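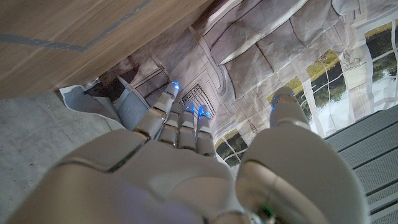 Feven Tesfamariam wanted to know, after our first meeting, why anybody would start a course on looking after wooden tables by lying on the floor. Surely the top is what people eat on and spill on, she said, and surely the top is where a beginner should look first.

It's a fair thing to ask, and I gave her a rather rushed answer because the building was closing, so let me give everyone the long one.

Caring for Wooden Furniture
Handout 2: The Table from Below
Notes for the evening group, Ridgeway Hall

Why we start underneath

The top of a table has usually been dressed up. It has been sanded, stained, oiled, waxed, polished with whatever was in the cupboard, and sometimes painted and stripped again. The underside has mostly been left alone. If you want to know what your table is made of and how it has been treated, you will often learn more in five minutes underneath than in an hour on top.

You will also get a second look at the edge, which we tend to forget. In the picture at the head of these notes the wood has a light brown grain, with a thin gray stripe running nearly parallel to its edge toward the left end. Marks like that are worth a line in your notebook whenever you meet one on a table of your own. A gray line on wood can be a pencil mark, old glue, a strip of something fixed on, or a scuff, and a look from one angle won't settle which. Write down what you see and leave the naming for later. I have been wrong about this more often than I care to admit.

What to bring

A notebook, a soft pencil, a flashlight (the one on your phone is fine), an old blanket or a camping mat, a dry cotton cloth, and a ruler. If your knees are like mine, bring two blankets. We run for 90 minutes and a good part of that will be spent on the floor.

Please don't bring any polish yet! I know some of you have a favorite, and we will get to it in Handout 4.

Finding out what the wood is

Start with the edge and follow the grain around the corner. On a solid board, the lines you see on the top carry on in some form at the end, where you are looking at the growth rings cut across. On a veneered board, the pattern on the top stops short, and if you look closely you will find a thin layer sitting on something else. Plywood shows its layers along the edge like a stack of cards, unless somebody has covered them with an edging strip.

Now get under and compare. The figure in a solid board should make sense from both sides. A knot on the top often has a partner beneath it, though a shallow one may not come all the way through. If the two faces look as though they belong to different trees, you probably have veneer, and you must be much gentler with the sandpaper.

None of this makes a veneered table a poor one, by the way. Rosalie Wallner brought photographs of her aunt's dining table last term and was quite downcast to find out it was veneered, and it was the finest piece of furniture any of us saw all season.

Looking for movement

Wood swells across the grain when the air is damp and shrinks when it is dry. It hardly changes along its length. A tabletop therefore needs to be held to its base in a way that lets it get a little wider and a little narrower through the year. Look for slotted screw holes, small wooden buttons sitting in a groove, or metal clips shaped like a figure eight. If you find the top screwed down tight through plain round holes on both sides, check it carefully for splits, and look again in October when the heating comes on.

Take your ruler and lay it on edge across the underside. Light showing in the middle means the board is hollow on that side; a ruler that rocks means it bulges. Sketch which way it goes. A slight curve is normal and I would leave it be.

Cleaning the underside

Dust first, with the dry cloth, working from the middle out to the edges. Cobwebs gather where the rails meet the legs. Old chewing gum comes off better when it is cold, so hold a bag of ice against it for a bit and ease it away with a plastic card.

After that, a cloth wrung out in warm water with a drop of dish soap, then a dry one straight behind it. Bare wood drinks up water faster than finished wood does, and a soaked underside can pull a thin top out of shape. Damp is plenty.

Leave any labels, chalk numbers or pencil writing where they are. Tarun Jaiswal found 13 written in pencil beneath his kitchen table and very nearly washed it off. We still don't know what it meant, but I am glad it's there.

Rough spots and splinters

Run the cloth (and not your fingertips, please) along the lower edge, where people's knees and sleeves go. If it snags, sand that spot lightly with 100 grit, always along the grain, and finish with something finer. Stop as soon as the cloth slides freely. On veneer, skip the coarse paper altogether and start fine.

A loose splinter that is still attached can be glued back. Work a little wood glue under it with a toothpick, press it flat, cover it with wax paper and tape it down overnight.

Practice for next time

Choose one wooden table or shelf at home and spend a quarter of an hour beneath it. Draw the underside as a plain rectangle, mark the direction of the grain with an arrow, and show how the top is attached. Add anything you can't explain, with a question mark next to it. Neatness doesn't matter a bit.

Myroslav Stasiv has asked whether a desk counts. It does, and so does a workbench or a piano stool. Abenezer Berhe, your folding table counts too, but do have somebody hold the legs while you are under there.

If you would rather work on something of ours, the two practice boards will be on the trestles at the back, next to the coat rack. Bring your drawings rolled or flat, whichever you like, and we'll pin them up before we begin on joints.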